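**Ticket: bread task, gripper swap (Gumeck jaws out, Zalska jaws in)**
Status: open, again
Component: end effector / wrist camera

Reported: since the swap, the arm misses the toast pick more often than it makes it. Same arm, same Trultel controller, same toaster. Gumeck jaws managed 7 misses in 200 tries. Zalska passed that before lunch.

First suspect was grip force. Turned it down, got dropped bread. Turned it up, got crumbs. Put it back where the manual wanted it, which I could have done first.

Second suspect was the controller. Trultel logs show every move finishing on target, no faults. The controller is very pleased with itself.

Third suspect is the wrist camera, and I'm staying with this one. The slice is on the right side of the slot, edge-on, so all the detector gets is a strip of crust right beside a ridged chrome guide and a shiny rim. Three long bright things in a row, one of them edible.
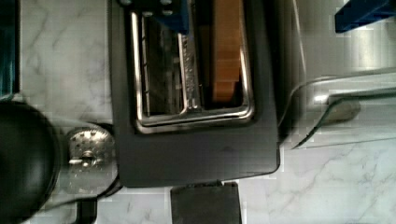
Page last changed: April, 4:40 pm

Pulled the detector output for the failed picks. In most of them the box lands on the guide. The jaws then go down and try to pick up the toaster, with real commitment.

Tried so far:

- Exposure from 3,000 to 1,000 µs. Glare on the rim is better, crust is darker, box still wanders.
- Re-ran hand-eye calibration with the Zalska jaws on. Offset was up to 7 mm. I had assumed the old file would do — it would not.
- Vilela camera on the same bracket, old exposure. Finds the crust more often but drops frames on the way down. Parked for now.

With the new calibration and the short exposure, picks are better but still worse than Gumeck. I don't want to call the Zalska jaws bad until they've had a fair run.

Next: mask out the guide, repeat the 200 tries, then put the Gumeck jaws back with the new settings and do the same. Need more bread.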